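## 4. Step Guidance for Track and Road Wheel Repair

### 4.1 Why the printed manual is hard to beat

The paper manual for the Cenden recovery vehicle is a better piece of design than it gets credit for. It can be dropped in mud, read with gloves on, and folded open on the hull while both hands are busy. Any head-worn display that hopes to replace it has to match those qualities first, and we found this a wonderfully clear target to work toward. Our early prototypes missed it badly. Text floated at a fixed distance in front of the mechanic, so reading a torque value meant looking away from the bolt and then finding the bolt again.

The version tested at the Vadbridge depot takes a different approach. Each instruction is tied to a part of the vehicle and stays there. When the mechanic looks at the idler wheel, the steps for the idler wheel appear beside it, and when the mechanic looks away, they fade. The Hernurine display we used has a modest field of view, so we kept each step to a single line and let the mechanic call up the rest by voice.

### 4.2 Anchoring steps to the vehicle

Anchoring turned out to be the most enjoyable part of the work and also the part that took the longest. The full procedure set covers 1,392 individual steps, and every one of them needed a location on the vehicle model. We started by placing them by hand. Halfway through the suspension chapter we switched to a semi-automatic method in which the part number in the manual is matched to the part in the vehicle model, and a person only checks the result.

Two kinds of steps resisted this. The first kind refers to a place that has no part number, such as "the ground behind the left track." The second refers to a part that has already been taken off and may be lying anywhere. For the first we added named zones around the hull. For the second we simply pinned the step to the edge of the display, where it stays until it is confirmed. It is a plain solution, and the mechanics liked it right away.

Scale matters a great deal when choosing a method like this. Work at a table, with the object small and the tool close to the hand (Figure 3), keeps everything within a short reach. Work on a tracked vehicle spreads a single procedure over several meters, with the mechanic kneeling, climbing, and reaching into places where the display camera sees almost nothing.

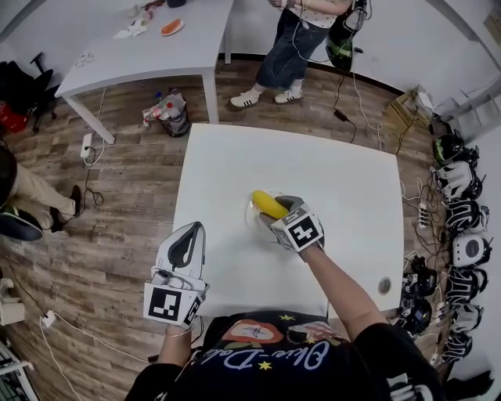

Tracking loss was therefore our main worry. The Muñoz tracking module estimates the position of the headset from fixed points on the hull, and it does this very well as long as a few of those points are visible. Under the rear deck they often are not. When tracking is lost, the display drops all anchored text and shows the current step in the corner instead, together with a small open circle. We tried guessing the last known position for a short time, but the text drifted across the metal in a way that several mechanics found more distracting than having no anchor at all.

### 4.3 Depot trial

The trial ran in May with 16 mechanics, all of them trained on the Cenden but new to the display. Each completed two jobs: a track link replacement with the paper manual and a road wheel replacement with the display, or the reverse. The order of jobs was also switched between mechanics. We set a limit of 90 minutes per job, which everyone met.

The median time for a road wheel replacement with the display was 47 minutes. We are cautious about comparing this with the paper condition, as the groups are small and a seized hub can double the length of a job all by itself. What interests us much more is how the mechanics moved. With the paper manual, they walked back to the page after almost every step. With the display, they stayed at the wheel for long stretches, and several began preparing the next tool before finishing the current step — a habit we had hoped to see only after weeks of use.

Voice commands were less successful. The depot is loud, and the word "next" was missed often enough that mechanics began to shout it. A single button on the glove would likely serve better, and a first version is already on our bench.

### 4.4 Open problems

Bright sunlight still washes out the display. Indoors this is no concern, but recovery crews do much of their work in open fields, and a step that cannot be read at noon is of little use to them. A darker visor helps, at the cost of making the shaded underside of the hull harder to see. We are testing a clip-on shade that can be flipped up with one finger.

Updates to the manual raise a second question. A changed part number breaks the link between step and anchor, and at present we find such breaks only by running the whole matching process again.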